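**Clundetti Manipulation Software – release thread, August**

1/ The Clundetti group has published version 5 of Panero, its open planning and control stack for humanoid arms and multi-finger hands. The notes below cover what has changed for teams running version 4.

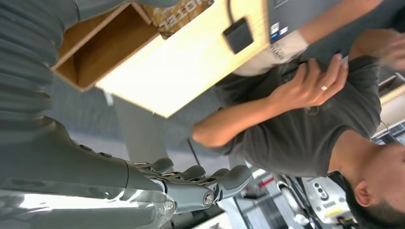 2/ The largest change is in the grasp planner. Finger targets and wrist pose are now solved together. In version 4 the wrist was fixed first, and many reachable grasps were rejected at that stage.

3/ The planner was tested on 1837 recorded grasp requests. Version 4 returned no plan for 503 of them. Version 5 returns no plan for 145. The full list of failed requests is in the repository, under Magalhães.

4/ Wrist camera input now carries its own clock. Frames that arrive late are dropped before they reach the pose estimator. Sites that relied on the old buffer should set the hold option by hand – it is off by default.

5/ Self-collision checks now include the forearm shell and any flexible covers on the arm. Covers are modeled as simple swept volumes. This is conservative, and some tight elbow poses will be refused.

6/ The Morkar log viewer can replay joint commands and camera frames on a single timeline. Logs from version 4 open without conversion. Logs from version 3 do not.

7/ Known issue: the thumb controller may oscillate at low stiffness settings. A fix is under review. Until it is merged, please keep the default gains.

8/ Questions on migration should be sent to Ivone Paiva through the project issue tracker. Please attach the planner log and the hand configuration file.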